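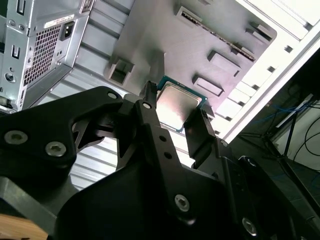

Hòa Sầm keeps the dead machines on the left side of the shop and the ones worth saving on the right. Most start out on the left. Vumari, the repair counter Sầm opened 2 years ago behind a shoe store, takes in desktop computers that offices have written off, and sends them out again for 40 dollars plus parts.

The processor is the part Sầm worries about least. It is a small square with a metal lid to spread the heat, and it usually outlives everything around it. Fans clog. Power supplies quit. The chip can go on to another board, provided the socket matches and it is handled by the edges.

"People grab it like a cracker," Sầm says. "Then there's a thumbprint on top and old paste on their sleeve."

Old thermal paste comes off with alcohol and a lint-free cloth. The chip goes in with the corner mark lined up, straight down, no pushing. If it doesn't sit flat, lift it out and look again. New paste goes on the lid, a dot the size of a pea, and then the cooler.

Tâm Phùng does the cases. She unplugs the cord at the back before opening anything, blows the dust out of the power supply vents, and holds the fan blades still while she does it. The power supply itself stays closed. A bad one gets replaced whole.

In September the two of them finished 44 desktops for Quan, an adult school across the river. Two more are still on the bench, waiting for memory.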